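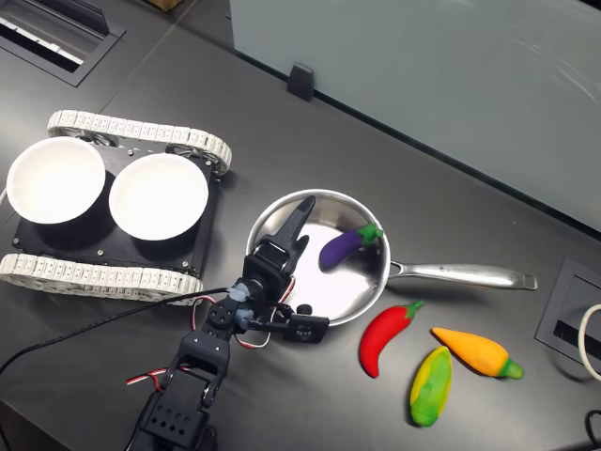
What was the Corkden open day?

It was a public demonstration of kitchen-sorting robots, held each September at the Corkden workshop in Wivmont and run by the small automation firm Heteck.

The Corkden open day drew local attention mainly for the gap between its publicity and its program. Posters promised "a robot that helps with dinner." Visitors were shown tabletop machines handling toy food and light dishes, under the control of staff or of short programs written for the day.

Background

Heteck moved into the Corkden building two years before the first open day. The event was organized by Ghassan Nassar, an engineer at the firm, who described it in the printed program as "a look at work in progress." Admission was free. The first year brought 38 visitors and the second 207, according to the firm's own sign-in sheets, which did not separate the public from employees' families.

Demonstrations

The main table held a small arm with a gripper, a stainless steel frying pan, and a set of toy vegetables. The set included an eggplant, a chili pepper, a carrot, and an ear of corn. A low tracked vehicle with a flat black top shared the table and served as a carrier for white bowls. The stated task was to move the toys between the table, the pan, and the bowls.

The program listed a session at 2 in the afternoon as "autonomous." Staff later agreed that an operator had chosen the order of the pieces beforehand. Toys of this kind keep their shape and do not leak, bruise, or roll in the way produce often does, and no real food was used at any session. No heat was used either, so the word "cooking," which appeared on the posters, was hard to justify.

Claims and reception

A banner at the second event advertised "100 percent pick success." The firm did not say how many attempts the figure covered, whether dropped pieces were tried again, or who kept the tally. A request for the log from the Haddad, a neighborhood newsletter, went unanswered. The following year's banner left the number out.

The newsletter's review called the day pleasant but thin. It praised the staff for answering questions from children at length and complained that adults asking about price, speed, and safety got vaguer replies. Nassar wrote back that the machines were test equipment and were not for sale. The letter did not mention the posters.

Later events

Subsequent programs used the title "Robot Handling Demonstration" and dropped all mention of dinner. The toy vegetables stayed. No product for home kitchens has been announced.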